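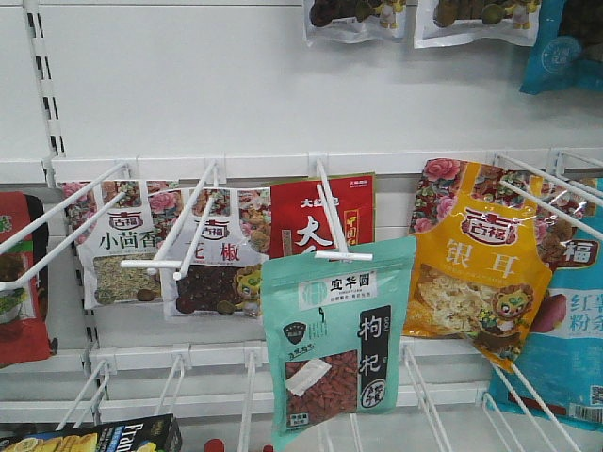 Should the hanging packages be returned to the same hook they came from when a shelf is refilled?

Each product keeps its own hook until the next revision of the shelf plan, and a refill goes on that hook only, with the older stock brought to the front.

The exchange above is taken from the shelf notes and is repeated at the head of this message at the request of several branches. The remainder is a reply to the message from the Lobo Street branch, which is quoted in part below.

To: shop-practice list
From: Stock and Display Office, Poda Community Grocers
Date: 26/09/2019
Subject: Re: Pegs, pouches and the returns basket

The Lobo Street branch wrote:

> We have adopted the peg layout for dried goods as circulated. Staff find it
> easier to keep tidy than the old trays, but we have three matters on which
> we would like guidance before the next count.
>
> First, the stand-up pouches. They are longer and heavier than the flat
> packages and they hang in front of whatever is beside them. Customers
> looking for red chili or star anise do not see it when a pouch is on the
> next hook. We have been moving the pouches to the bottom shelf, where they
> stand up without help, but the plan shows them on pegs.
>
> Second, the labels. A number of our packages are printed in Chinese only on
> the front. New staff sort them by color and by what shows through the
> window, and this works until two products from the same maker arrive in
> nearly the same package. Last month fennel seed and cumin were mixed on one
> hook for several days.
>
> Third, cookies and crackers. These come back to us in baskets from the
> front of the shop and it is not clear whether they are to be treated as
> shelf stock or as returns. The Tuken shelving has no pegs on the snack side
> and the packages slide.
>
> We would also be glad to know when the replacement hooks will arrive. We
> asked for 36 and have received 18.

The office thanks the branch for a clear account. The three matters are taken in the order in which they were raised.

1. Stand-up pouches

The plan places goji berries, red dates and lily bulb on pegs so that they sit with the other dried goods and can be found by customers who shop for soup ingredients together. This remains the intention. The office accepts, however, that a pouch will cover part of the package next to it where hooks are set close together, and the following change is made with immediate effect.

Where a pouch hides the name of a neighboring product, the branch may move the pouch one hook to the right and leave an open space between the two. Where there is no free hook, the pouch may go to the end of the row. It should not go to the bottom shelf, which is reserved for bags of rice and dried noodles and is difficult for older customers to reach.

No hook should carry more pouches than will hang straight. If the front pouch tips forward, the hook is overfilled and the surplus is to be returned to the stock room. Price stickers are to be placed on the back of the pouch. A sticker on the clear window covers the contents, and customers do judge dried fruit by its color. 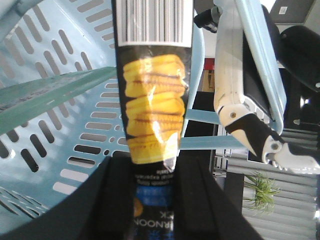
Snack packages should be taken out of the basket one at a time and stood upright on the shelf, with the front of the package toward the customer. Filled cookies and sandwich crackers break easily at the ends. They should be held by the sides, at the middle, and should not be pressed down into a row that is already full. Any package that rattles or has a soft seam is to be set aside and entered in the damage book.

The office has taken the third matter partly out of order here, as it bears on handling generally. The remaining part, concerning returns, is dealt with under item 3.

2. Labels and sorting

Sorting by color is not a sound method and branches are asked to discontinue it. Several makers use the same floral border for an entire line of goods, changing only the name and the color of the lettering. Staff who do not read Chinese should match the characters on the package against the characters on the shelf strip, one by one, before hanging anything.

The most frequent confusions reported to this office are as follows:

Fennel seed (小茴香) and cumin (孜然). The seeds are similar in shape. Fennel is greener and usually a little larger.
Sichuan peppercorn (花椒) and black pepper (黑胡椒). The former has open, reddish husks.
White fungus (银耳) and black fungus (木耳). The second character is the same in both names, and new staff tend to look only at that one.
Goji berries (枸杞) and small red dates (红枣). Confused in the stock room, where the cartons are plain.

A printed sheet with these names in large type is available from the office and may be fixed inside the stock room door. It should not be displayed on the sales floor. Branches that have made their own sheets are asked to send in a copy, as the Toneo branch has already done, so that the next edition may include their additions.

If two products are found mixed on one hook, the whole hook is to be emptied and sorted on a table. Picking out the wrong packages from the front is not sufficient, as those at the back are usually missed.

3. Baskets and returns

A basket of goods from the front of the shop may contain two kinds of item: goods that a customer decided against at the register, and goods that were found on the wrong shelf. Both are to be treated as shelf stock, provided that the package is closed and clean. Goods that have been paid for and brought back are returns and must never be placed in the same basket.

Baskets are to be emptied before closing. Dried goods go back first, then snacks, then canned goods. The basket itself should be wiped and turned over to drain before it is stacked, with attention to the slots, where flour and crumbs collect.

With regard to packages sliding on the Tuken shelves, a front lip is available for the snack side and may be ordered on the usual form. Until it is fitted, a folded strip of carton behind the last row will keep the packages forward. Tape is not to be used on the shelf surface.

4. Hooks

The outstanding 18 hooks for Lobo Street are on order with the second delivery. Branches are reminded that the long hooks and the short hooks take different end caps. A hook without its cap is not to be used at any height, and spare caps should be kept in the drawer at the register.

The revised shelf plan will be circulated in January. Comments on the present plan should reach the office through this list, with the name of the branch and the number of the shelf in the subject line. Photographs of a shelf are welcome with any comment and should be taken from directly in front.

Stock and Display Office
Poda Community Grocers

To leave this list, send a blank message with the word REMOVE in the subject line to the list address.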